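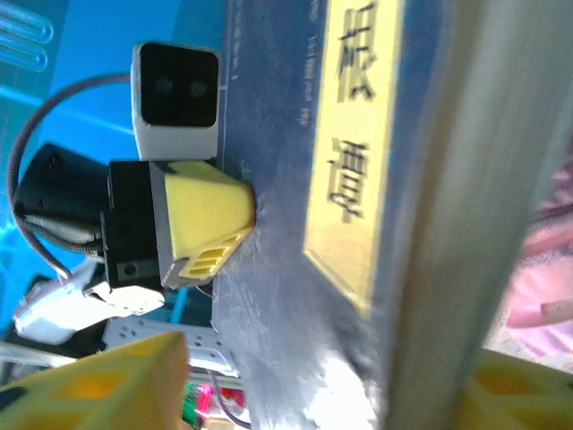 Many of the boxes that come back are still good for another trip, and it hurts to throw them away only for a few scratches, one packer told the meeting on the first morning of the new return plan at the Hadgu packing hall.

The plan started on Monday, January 16, 2023. It covers the large dark blue boxes which Hustirex uses for its orders to shops. Until now a shop opened the box, took out the goods and put the box in the paper waste. From this week the driver takes the empty boxes back, and they are checked at Hadgu before they are packed again.

Last year the hall sent out 2,510 of the blue boxes. According to Hustirex, 1,923 of them could have been used a second time, if somebody had collected them. The company made this calculation after a trial in May with nine shops, where the drivers brought back 220 boxes in one month.

The check is simple. Scuffs on the outside are accepted, also when they are easy to see on the dark color. A box is refused when a corner is soft, when the bottom bends under the hand or when the long yellow label is torn. The label must stay readable, for the shops sort their deliveries by it, and the small white print on the side has to be readable too. Old address stickers are removed, and new ones go on the short side only.

Not all shops are happy with the plan. Markik, which has the smallest storeroom on the route, asked where it should keep the empty boxes between two deliveries. It was agreed that the boxes there can be folded flat and tied together, although folding makes the edges weaker. Bivix will keep them standing and use them for its own returns – an idea that Hustirex wants to offer to the other shops as well.

Packers also asked for more light on the checking table, as the surface of the boxes is shiny and small cracks are difficult to find. A second lamp is ordered. Until it arrives, each box should be turned once on its side and once on its end before it goes to the pile.

Shops that want to join can tell the driver at the next delivery. There is no deposit, but boxes must be empty and clean inside, without tape hanging from the flaps. Boxes from other suppliers are not collected. The first count of returned boxes will be put on the notice board of the hall in May.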